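Visit notes: Baran garment rental, returns floor
Jul 23, 2019
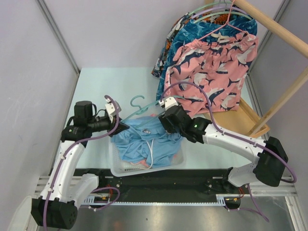 Baran takes back rental clothes, checks them, hangs them, sends them out again. Holiday wear mostly at this time of year. Farhad Nazari runs the returns floor and walked us round, fast, because the truck was due. First stop the hanging cell. Two arms on one rail, clothes come in a basket, go out on a rod. Shark-print shorts already up there on a pink hanger, a light blue thing still bunched in the basket with a teal hanger lying across it. Right arm had hold of the hanger. I could have stayed an hour.

Numbers, from the board by the door: 1391 pieces in yesterday, 1273 hung by end of shift. The rest go to the morning crew. Farhad says the gap used to be bigger in January and wouldnt say how much.

What changed for people. Hanging was the job everyone started on, and the one they left over. Shoulders, mainly. Now 4 people on the floor look after 2 cells and do the checking – stains, zippers, missing ties – which pays a grade higher. Simin Jalali was a hanger for years and now trains the others. She likes the checking. Doesn't like being called over every time a strap snags, and says her walking has doubled. Fair point, the cells are at oppposite ends of the building.

Asked about jobs. No layoffs, but two people who left were not replaced. Simin brought that up before Farhad did.

The software is from Nodier, the rod carts from Rikham. Carts are the weak spot, one wheel sticks and the whole line waits. Thin straps still done by hand, at a bench by the window.

Didn't get to see the laundry side. Tea was good, canteen closes at 2. If you go, park round the back and ask for Simin, she'll tell you more than the tour does.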